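**Podora open day – anyone else go?**

**skutum_fan:** Got there at 7 and stayed to the end. The cloth handling demo was the best part. Slow, but I liked it.

**nitov347:** Slow is the problem. They gave it 15 minutes and most of that was talk. Chala showed more last April.

**skutum_fan:** Chala ran rigid parts only. Cloth is harder – you can't compare them.

**gearbox_m:** Agree with nitov on the talk. Groups of up to 15 were too big, I couldn't hear a thing.

**skutum_fan:** Fair. I stood near the front and still missed half the answers about grip force. I'd go again with a smaller group.
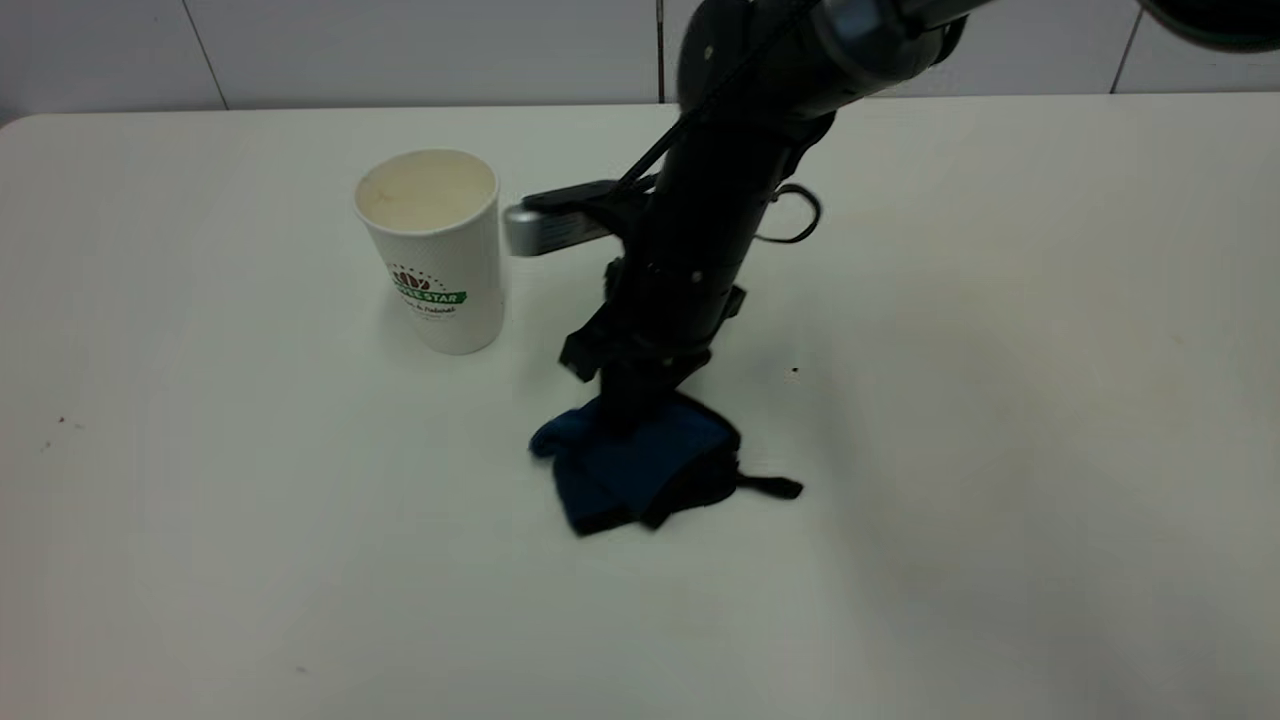
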